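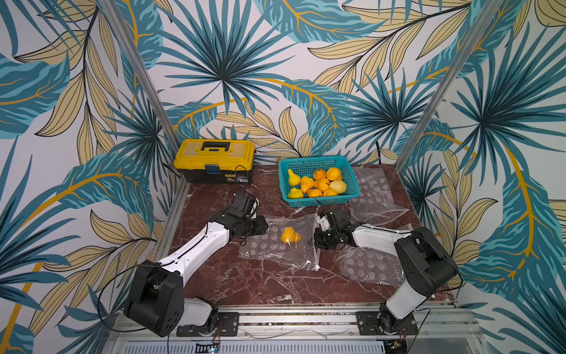

Fruit basket, yellow toolbox and clear zip bags, with the palm-leaf wallpaper behind.

Story Bags, progress report to the Skov Fund
Clalholm Library, 2025-01-06

We're very happy with where Story Bags has got to! When we wrote to you in May we had a plan, a closet full of donated picture books and no good way to get them to the families out past the Dinora road. We now have 400 books sorted by age and going out on the bookmobile, and the shelves we set aside for returns are already too small (a nice problem, though we do need to fix it).

Each bag holds picture books, a sheet of rhymes and one small thing to play with. The animal bags go fastest, then trucks, then anything with a moon on the cover. Borrowing runs for a month and there are no late fees.

The bookmobile makes seven stops. Sorketti was added last and has been the surprise of the whole project. Kids there come straight from school and read on the steps until we have to pack up.

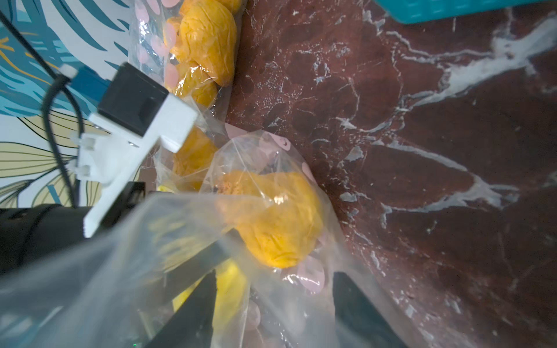
One mother at the Sorketti stop told us her son now asks for the same rhyme every night, and she wondered if we could print the sheets in larger type so his grandfather can take a turn. We can, and the new sheets are at the printer.

Of your grant, $800 was held back for repairs and replacements. We have spent $60 of it, all on book tape and new spines. The chewed corners we are leaving alone. Board books get chewed.

The rhyme hour at the main branch has grown too. We moved it from the back office into the reading room, where there is space for strollers, and it got a lot louder and a lot more fun.

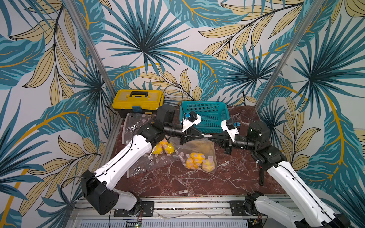
Could there be an evening stop as well, a father asked on our comment sheet, saying he gets off work after the bookmobile has gone by. He was one of several, and we would love to try a later run along the Dinora road once the days get longer.

Still to do: more books in two languages, better labels on the bags, and a deeper return shelf at Clalholm.
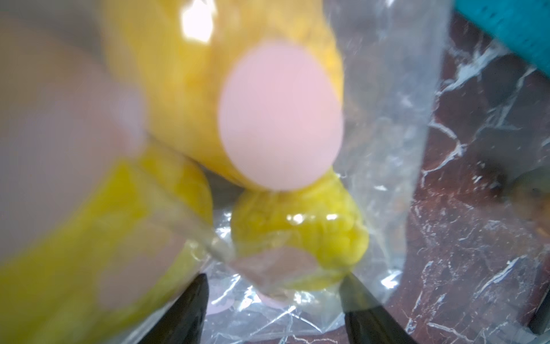 Yellow plush toy in a clear plastic bag.

We would be glad to have someone from the Fund ride along on a Sorketti afternoon. Bring a picture book you like reading out loud, and expect to read it twice.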